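Why is metal shiny in some places and scratchy in others?

Hello! I'm Catarina Frade and I write the Puvero pages for curious people of all sizes. This one started with a letter from Xuân Thân, who wanted to know why the metal slide at the park has a shiny bit down the middle and dull bits at the sides. Brilliant question. I thought it would take me ten minutes to answer and it took me most of a weekend, because once you start looking at scratches you can't stop.

So get comfy. We're going to talk about scratches, paint, bins, blocks and my grandmother's biscuit tin.

What is a scratch, anyway?

A scratch is a tiny valley. When something hard and pointy drags across something softer, it pushes some of the softer stuff out of the way and leaves a groove behind. Sometimes it digs little bits right out. Sometimes it only squashes them to the sides, like when you pull your finger through cold butter (please use your own butter).

Run your fingernail gently over an old coin. Feel the bumpy bits? If your eyes were strong enough, an ordinary scratch would look like a long ditch with a heap of soil on each side.

Metal seems so hard that you'd think nothing could mark it. But there's always something harder! Sand is very good at it. A single grain stuck under a shoe can scratch a metal step, and the shoe's owner never even knows.

Who wins, the scratcher or the scratched?

People who study rocks have a way of sorting this out. They take two things, rub one against the other, and see which one gets the mark. The harder one wins. Your fingernail can scratch a candle, but the candle can't scratch your fingernail. A steel nail can scratch a candle AND your fingernail (don't try that one).

When I was little I lined up everything in my pencil case and held a scratching contest. The rubber lost to everybody. My metal ruler won, and I was told off for what it did to the lid of the pencil case, which was fair.

Why does the paint go first?

Most metal boxes and bins that get used a lot are painted, or covered with some other coat. Paint makes them look smart, but it also has a job to do. Lots of metals go rusty or dull if air and water can get at them, and the paint is like a raincoat.

The trouble is that the raincoat is very thin. Much thinner than your fingernail! So when things get dropped in, pulled out, slid about and dropped in again, the paint wears away long before the metal does. And it doesn't wear away evenly. It goes first in the places that get bumped the most.

That means an old bin is a kind of diary. You can look at the marks and guess what sort of life it has had. I say guess because you can't be sure. A scrape doesn't come with a label telling you who did it.

Have a look at this grey metal bin with some blocks in it. The back wall is the best part. Near the top it's pale and patchy with dark scrapes running up and down, and lower down it's much smoother and darker. The floor is scratched too.
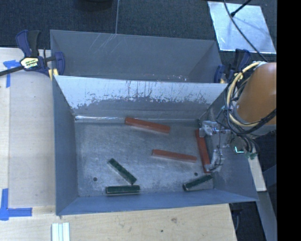 Which way do the scratches go?

This is my favourite thing to check, and you can do it with anything at home. Scratches have a direction. If they all go the same way, something has probably been moving the same way over and over. If they go every which way, like a bowl of spaghetti, then things have been sliding around in all directions.

Think about a cutting board. If the person who cooks at your house always chops the same way, most of the lines will run side by side. The bottom of a saucepan that gets scrubbed in circles has curly scratches. And the slide in Xuân Thân's park? Everybody goes down it (well, nearly everybody, some people do insist on climbing up), so its scratches mostly run from top to bottom.

On a wall that slopes, up-and-down scrapes make me think of things sliding down it or being dragged up it. That's my guess and you're allowed to have a different one.

But why is some of it shiny?

Right, this is the bit you asked about, Xuân Thân. I haven't forgotten.

Light bounces. When it hits something very smooth, it all bounces off in the same direction, and that looks shiny to us. When it hits something rough, it bounces off in a great muddle of directions, and that looks dull. Imagine throwing a ball at a flat wall, and then throwing it at a pile of rocks. With the wall you can tell where the ball will go. With the rocks, good luck!

So here's the strange part. Rubbing can make metal dull OR shiny. A hard, gritty thing makes deep messy scratches, and the light gets muddled. A soft thing, like a pair of jeans, rubs the tiny bumps down until they're nearly flat. That's polishing. The middle of the slide has been polished by hundreds and hundreds of bottoms. It is the most popular polishing cloth in the park.

Shininess can also depend on where you're standing. Look back at the bin, down in the left corner where the wall meets the floor. There's a bright strip there. Corners and edges often catch the light like that, and if you moved your head a little, the bright part might move as well or vanish completely.

Try it with a spoon. Hold it still and walk your eyes around it. The spoon hasn't changed at all, but the bright spot goes for a wander.

Why do coloured blocks show up so well?

I got sidetracked by the blocks, I admit it. There are three red ones and three dark green ones, and I spotted the red ones straight away.

Red and grey are very different, so our eyes pick out the red without even trying. Dark green is a bit quieter. If you've ever hunted for a green crayon in a gloomy bag, you'll know what I mean. Not everybody sees the difference between red and green easily, by the way. My friend Kaj Kjærgaard finds them very hard to tell apart, so he'd go by shape instead. The green blocks here are shorter than the red ones, and that would help him a lot.

They're all lying at different angles, too, so if you like drawing, a pile of blocks is great practice. Draw the long red ones first and fit the green ones in after.

The biscuit tin test

You can do this one at home. You'll need an old tin that nobody minds about (ASK FIRST, I mean it), a torch, a pencil and some paper.

1. Make the room a bit dark. You don't need it pitch black.

2. Shine the torch straight down into the tin and have a good look at the bottom. Draw any scratches you can see.

3. Now hold the torch low down, so the light skims across the bottom from the side. Look again and draw any new ones with a wiggly line.

4. Turn the tin a quarter of the way round and do step 3 again.

I did this with my grandmother's tin, which is 42 years old and has lived in three different houses. With the torch straight above I found 12 scratches. With the torch held low there were so many that I gave up. The low light makes the little heaps at the side of each scratch cast shadows, so even the tiny ones show up. It's the same reason a bumpy field looks bumpier in the evening, when the sun is low.

Questions you sent in

Does a scratch ever heal? (from Dagný Bjarnason, age 5)

Not on metal, Dagný. Your skin is alive and can mend itself, but a bin can't. Somebody has to sand it smooth and paint it again.

Why does scratched paint look white sometimes? (from Ketill Vestergaard)

A few reasons! There might be a paler layer hiding underneath. Or the paint itself might be so roughed up that it scatters the light, and a muddle of light can look whitish to us. Scratch a dark plastic ruler and you'll often get a pale line, even though the plastic is dark all the way through.

Is it bad if my lunch tin is scratched?

If the scratches are on the outside, it just looks well loved. If the coating on the inside is coming off, show a grown-up.

Words to keep

Groove: a long, thin dip in a surface.

Polish: to rub something until it's smooth and shiny.

Coating: a thin layer on top of something, like paint on metal or icing on a bun.

Scatter: what light does when it bounces off something rough and goes in all directions.

If you try the biscuit tin test, send me your drawings! I especially want to see a really old baking tray. The best ones go up on the Puvero wall in August, and please write your first name on the back so I know whose is whose.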